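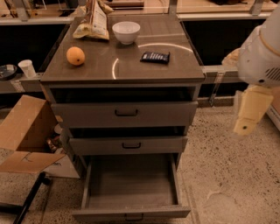 # Drawer-and-clutter recordings: data card and buying notes

Status: internal, second draft, Jun 14, 2024
Maintainer: Rebecca Carbone
Folder: `zustdale/drawers/`

Read this before you sign anything with Gravix. The first half covers what is in the folder. The second half covers what the recordings can and can't tell you about whether to spend money on a second arm. I was asked for a one-page yes. I couldn't write one.

## What's in the folder

There are 794 episodes of one arm working around a three-drawer cabinet with small household items on top. Each episode has head camera video, joint positions, gripper state and a one-line task text.

| Item | Value |
|---|---|
| Episodes | 794 |
| Episodes marked `fail` | 142 |
| Site | Zustdale, back lab |
| Cabinets | one |
| Format | one folder per episode |

Typical task lines:

- put the orange in the bottom drawer
- move the bowl to the top drawer
- close the middle drawer
- put the candy bar in any open drawer

The snack bag shows up as clutter in many episodes and is never a target. If your model learns to leave it alone, don't read too much into that.

## What `fail` means

The operator pressed a key. That's the whole definition. Early on, a drawer left a finger's width open was a pass for one operator and a fail for the other. We wrote a rule later and didn't go back over the old episodes. So please don't turn 142 out of 794 into a success rate for a slide. It has already happened once, and the slide went to people who approve budgets.

## Known problems

- Terrazzo floor, glossy cabinet top, overhead lights. The top throws a bright arc across itself, and small dark wrappers sit right inside it. Gravix's sales demo was on a matte gray table.
- Handles are black and all the same shape. Anything trained on this may have learned "black U" and not "handle."
- The drawers were often already open at the start. Opening a shut drawer is the harder job and we have far less of it than the folder name suggests.
- The head camera looks down steeply. The background counter is chopped off at the top and is no use for anything.
- There is always something beside the cabinet, such as a cardboard box. We didn't standardize it.

## Buying notes

The Prosoneck proposal asks for a second arm, a spare gripper and a service plan, with delivery in August. My comments, in the order they came up:

**The quote leaves out the boring stuff.** It has no mounting, no cabling, no spare finger pads and no operator hours. Hours are the biggest line in any project like this, and the vendor has no reason to mention them.

**"Up to 1,000 episodes a month."** This is in the Gravix brochure. I asked what counts as an episode and got a second brochure. Ours run from picking up one orange to clearing a full cabinet top, so a monthly number means nothing until both sides agree on a task list.

**Service plan.** It covers the arm. It does not cover the gripper, and the gripper is the part that gets bumped into drawer fronts all day. Get that changed or price the spares yourself.

**Mazza's offer.** Cheaper, shorter reach. The bottom drawer sits low and the arm has to come down beside the cabinet to get at it. I would want to see their arm do that in our room, with our cabinet, before the price matters at all.

**Floor space.** The plan shows two stations side by side. Someone drew that without the counters. Measure it again with the supports under the counter included, and leave room for a drawer pulled all the way out.

## What I would approve

1. One spare gripper, now.
2. Two more cabinets with different handles. They're cheap, and they'd do more for this data than another arm.
3. A blind or a diffuser for the lights – try it for a week before buying the fancy one.
4. A relabel of the old pass/fail marks, with hours in the budget under its own line.

The second arm can wait until item 4 is finished. If the relabeled numbers look good, I'll change my mind and say so in this file.

## Open questions

- Who pays return shipping if the August delivery slips and we cancel?
- Does the spare gripper need its own calibration visit? Gravix has said yes and no in separate emails.
- Can the software license move from one arm to another?

Send corrections to Rebecca. Please don't edit the table without changing the episode list to match.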